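September, 7.40 in the evening

Spent the afternoon on the block layouts. Rosaura Quintero wants the wooden set sorted out before the Toltance people come, and the list she left ran to 4 items. I got through 2.

**Storage.** The long wire rack on the back wall stays where it is. Five compartments are enough for the small parts. The mesh basket on the left wall can take the cloths. Rigoberto Arango would like both lowered by a hand's width; I see no need and have written that in the log. The Vesum catalogue has a deeper basket, but it would foul the plant.

**Layout.** Settled on three rows of two, in green, orange and yellow. I did not square the blocks up. Small offsets between them are acceptable, and a perfectly flush grid is tedious to take apart. The teal cube is kept separate from the six. 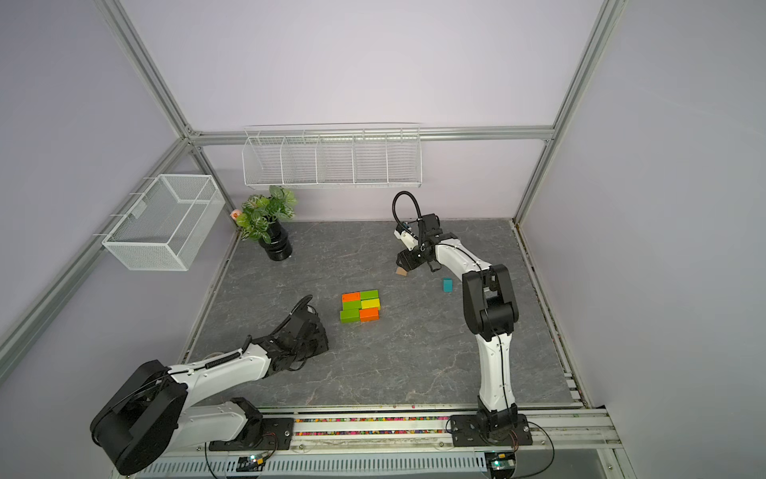
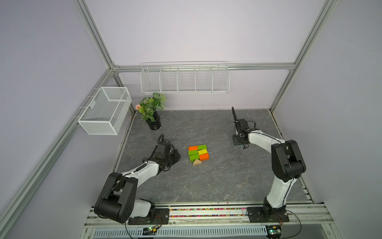
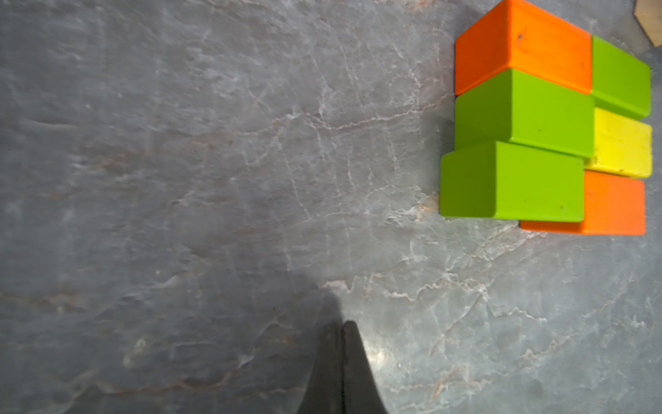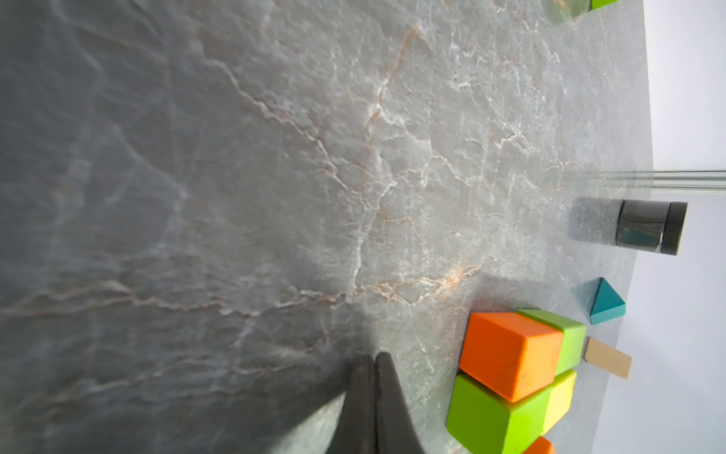

**Surface.** The grey marble pattern is harder to work over than I expected. The veins are thin but there are a great many of them, and the rust-coloured ones compete with the orange paint at a glance. Green reads best against it. Yellow is adequate, although the paint has some wear and small dark marks. The orange has a few specks too. I shall try a damp cloth before asking for replacements -- Clender quoted 300 for a new set, against 198 last time, and I am not paying that for specks.

**Plant.** Leave it in the back-left corner. The black pot takes up little floor and the thing is artificial, so it needs only dusting. Rosaura likes the pink flower.

**Outstanding.**

- Ask Kong for the price of plain wooden sticks.
- Wipe the floor plate, corners included.
- Reply to Rigoberto regarding the rack height.

Supper late again. Reheated the lentils, read a few pages, and found the missing tape measure in my coat pocket.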